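From: Vija Priedītis
To: Flurnham shared office list
Subject: Re: Waste baskets, once more

Hello all,

On the morning of the cleaning, Glenys Kereama wrote:

> Hi everyone, can we please settle the basket question before
> September? At the moment there are baskets in the walkway, next
> to the printer and under the window, and the cleaners miss half
> of them. I would be happy with fewer and bigger, say one tall bin
> with a lid for each room. Also, does anybody know if the mesh
> ones are worth keeping? The one by my desk lets the pencil
> shavings through and I am sweeping every evening.
> Glenys

Thank you, Glenys, for starting this. I have been through the rooms with Gyula and I want to answer point by point, as far as I can.

About the mesh baskets: I would keep them. They are light, one can see from the door if they need emptying, and they do not take the smell of banana skins the way the old plastic ones did. For the shavings I propose a sheet of newspaper folded into the bottom. In my last office in Bisari we did this for years and it was enough. A liner bag also works, but then it must be turned over the rim properly, otherwise it slides down with the first apple core.

About the places: please let us agree that a basket does not stand where people walk, and also not against a power strip. In the room with the wood-pattern floor the cables already take a lot of space, and I do not like paper near the plugs.
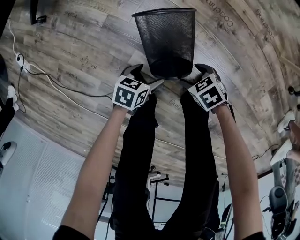

The black mesh basket, on the floor with the printed wood planks.

My proposal for that room is to put the basket at the short wall, on the side without cables. Then the lettering on the floor also stays free, which Saskia asked for in her message before the summer.

About the tall bins with a lid: I looked at the Istura catalog. The biggest one holds 56 liters, and a full bag of that size is too heavy for me to carry down the stairs. Maybe one such bin for the kitchen only, and the mesh baskets for the desks. Ruby-Lee, you order the bags, so could you please tell us which size you have left? I found a roll marked 20 liters in the cupboard, but I am not sure it is ours or belongs to Te Moana upstairs.

One small request more. Please do not put tea bags in the desk baskets, also not wrapped in a napkin. They drip through the mesh and the mark is difficult to remove from the floor.

If I forgot some room, please write it to the list and not only to me, so that Gyula can see it too.

With kind regards,
Vija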